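4.3 Serving Temperature and Decanting

Applies to: Senach two-zone wine cabinet, all finishes

Before serving from the cabinet, confirm that the upper and lower zones have held their set temperatures for at least 7 hours. The display stops flashing when a zone is stable.

1. Press ZONE until the required zone number is lit.

2. Press the up or down key to choose the setting. Sparkling wines should be set to 7 °C and full-bodied red wines to 17 °C.

3. Press and hold SET until a single tone sounds. The new setting is now stored.

4. Remove the bottle by the neck and base. Slide the shelf back fully before closing the door.

Note: Bottles with heavy sediment should stand upright for one day before they are opened. Keep them in the lower zone during this time.

5. Pour slowly into a clean, dry decanter. Stop when sediment reaches the shoulder of the bottle.

CAUTION: Do not place an open decanter inside the cabinet. Spilled wine may enter the fan housing and is not covered by the warranty.

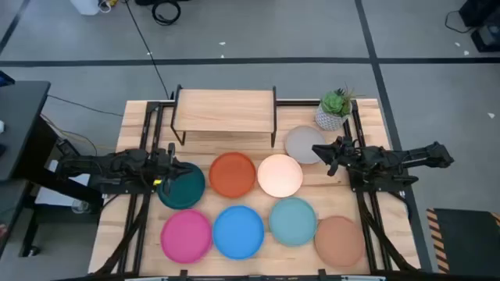
6. Return any unopened bottles to their original zone and check that the door seal is flush on all four sides.

If the display shows E7, the door has been open too long. Close it and wait 40 minutes before changing any setting. If the code remains, contact Prendergast Service and have the serial number ready.

Section revised 16 March 2019. For shelf removal, see 4.4.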